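About Us - Brelton

We teach two-armed robots to do small table jobs by having people drive the arms through them. The picture comes from one of our simulated tables.

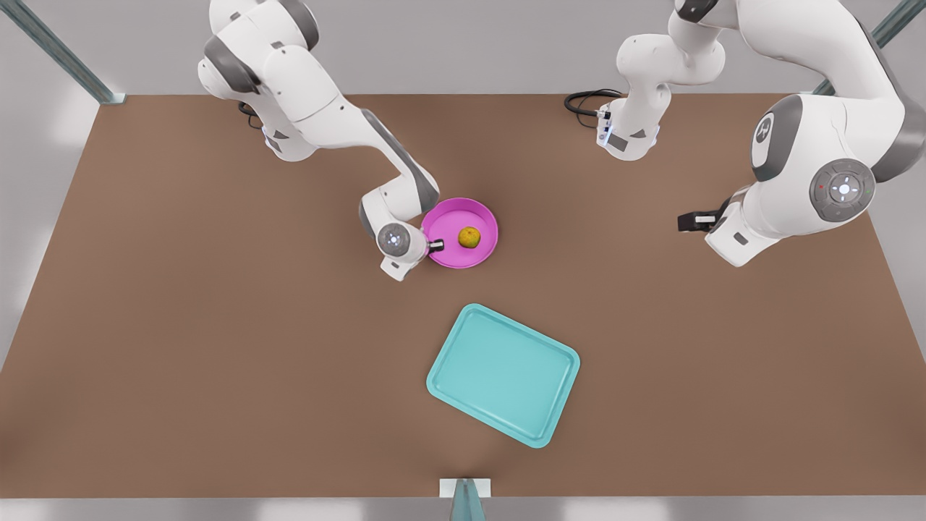 What we do

Brelton records demonstrations. A customer comes to us with a task they want a robot to learn, such as moving fruit from a plate to a tray, sorting parts by hand, or setting out a place at a table. One of our operators sits down at a control station and does the task through the robot, over and over, with small changes each time. We check the recordings, throw out the bad ones, and hand over the rest in a form the customer can train on.

We do this in two ways. On real arms, the operator either holds the arm and moves it directly or drives it from a pair of smaller leader arms on the next bench. In simulation, the operator uses the same leader arms, but the table and the robot are on a screen. The controls feel close to the same, and we keep it that way on purpose so that people can switch between the two without having to learn again.

We do not build robots and we do not sell them. We also don't train the final model for most customers, although we will run a small test model on a set of demonstrations to see if anything is wrong with it before it goes out.

How we started

Arvid Boström and Pranab Saha started Brelton after working together on packing lines. Both of them had spent years programming arms point by point, and both had seen the same thing happen: the line changed, the box changed size, and the program had to be written again. They began recording their own hand movements through an old pair of arms to see how far it would get them. The first task was putting lids on tubs. It took 800 demonstrations before the results were worth showing to anyone, and a good many of those had to be done again after a gripper was swapped for a different one.

The first paying job came from Van Hecke, who wanted produce handled one piece at a time. We still work with them. Their tasks are the reason we have so much fruit in our object library.

For the first stretch we worked out of one room in Zullville. We moved to the present building in Prindcombe in November, mainly for the power supply and the floor. The old floor shook when trucks went by, and you could see it in the joint readings.

How a task gets recorded

Every task starts with a written card. The card says what is on the table at the start, what has to be true at the end, and which arm is allowed to do what. Eduard Slanina writes most of the cards. He keeps them to one side of a sheet. If a card needs more than that, the task is usually two tasks and we split it.

Next, one operator runs the task slowly a few times with someone else watching. This is where we find out that a plate rim is too low to get a finger under, or that the two arms want to be in the same place at the same time. Plates and trays cause more of this trouble than people expect. A round piece of fruit can be picked up from above without much fuss, but if the plate slides when the gripper touches it, everything after that is off. We write down what we learn and change the card.

Then the main recording begins. A usual order is 1,000 accepted demonstrations per task. The starting positions are changed between runs - the plate farther back, the tray turned a little, the fruit closer to one side. Operators are told where the objects start but not exactly how to move. We want more than one person's habits in the set.

An operator works in blocks of 70 minutes and then stops for a break. We tried longer blocks and the recordings got worse toward the end, with more jerky wrist movement and more dropped objects.

Why we use both real and simulated tables

Customers ask about this more than anything else, so we will put the answer here.

Simulation is quick to reset. A round object that rolls off the table is back in its place with one key. We can change the color of a tray or the angle of a light without buying anything, and two operators in different rooms can work on the same setup. It is good for getting the order of steps right and for finding out early if a task can be reached by both arms.

Real arms give you things the simulation gets wrong. Soft objects are the main one. So is friction, and so are cables, which get in the way on a real bench in a manner that is hard to copy. For anything where the grip matters more than the path, we recommend that at least part of the set be recorded on real hardware.

Most of our orders now are a mix. We are glad to talk about the split before you commit to anything.

Checking

All recordings are watched before they leave the building. Khôi Mạc runs this part of the work. A recording is rejected if the end state on the card is not met, if an arm touches the table hard, if the operator pauses for a long time with no reason, or if the two camera feeds don't line up in time. A recording where the operator makes a mistake and fixes it is kept and marked, and customers can choose to leave those in or take them out. Many leave them in, as a robot that has only seen perfect runs tends to have no idea what to do after a bad one.

On our largest single task so far we delivered 1,627 accepted demonstrations. The rejected ones were stored as well and the customer later asked for them.

The people

Arvid Boström looks after the hardware and the control stations. If you send us your own gripper, he is the one who will fit it.

Pranab Saha handles the simulation side, including the object models and the table layouts. He also answers most first emails.

Eduard Slanina plans the tasks and trains new operators. Training takes two weeks. The first week is all simulation, and the second is split between the screen and the real benches.

Khôi Mạc is in charge of checking and delivery.

Jozef Dekker was our first full-time operator and now runs the operator team. He still records every day. When a new task comes in, his are normally the slow first runs.

Our operators come from all sorts of jobs. We have people who used to do dental lab work, sewing, crane driving and bicycle repair. We don't ask for a background in robots. We do ask people to come in and try a control station for an hour before either side decides anything.

What we ask of customers

Send us the real objects if you can, or good measurements if you can't. Tell us which robot the task is for, how it is mounted, and where the cameras sit. If your frame posts or brackets are in view of the cameras, we need to know that too, so that our setup can match yours.

Please tell us what counts as finished. "Put the fruit on the tray" sounds clear until you ask if it may touch the rim, or if the tray may move. We will ask you anyway, and it saves a few days if you have talked it over first.

Your recordings belong to you. We don't reuse them for other customers and we delete our copies when you ask us to.

Visiting

Visitors are welcome at the Prindcombe building by arrangement. Mornings are best, as the real benches are usually running until noon and are cleaned and recalibrated after that. You can sit at a control station and drive the arms yourself on a practice table. Closed shoes, please, and long hair tied back near the real arms.

Parking is behind the building. The front door sticks, so push hard or ring the bell.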